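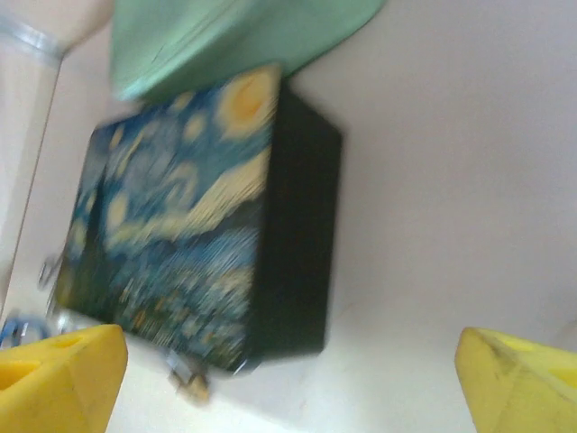 Product Review: Tallitz Art Series Storage Box, Starry Night

Reviewed for the Nivton Library equipment list by Wing-yan Lau, Supplies and Furnishings

The Tallitz Art Series box was considered as a replacement for the plain gray document boxes currently held in the reading room. The large face carries a reproduction of Vincent van Gogh's "The Starry Night." The side panel is very dark and has no printing, so a label may be applied there without covering the artwork.

The library purchased 22 boxes and placed them in service in September. They were used for postcards, pamphlets and craft supplies, and staff were asked to report any damage at the close of the trial.

Print quality is good. The blues and yellows remain distinct under reading room lighting, and the crescent moon can be recognized from across a desk. The dark side shows fingerprints and should be wiped with a dry cloth.

Construction is adequate for light contents. Staff reported 5 boxes with softened corners, all of them from the lower shelf of the book cart. The comparable Cavalcanti box held its corners better but is sold only in solid colors.

The box is not suitable for archival storage. Tallitz does not state whether the material is acid-free, and original items should remain in the Vallar cases.

Recommendation: approved for public areas and program supplies. Orders should cite catalog number 2853.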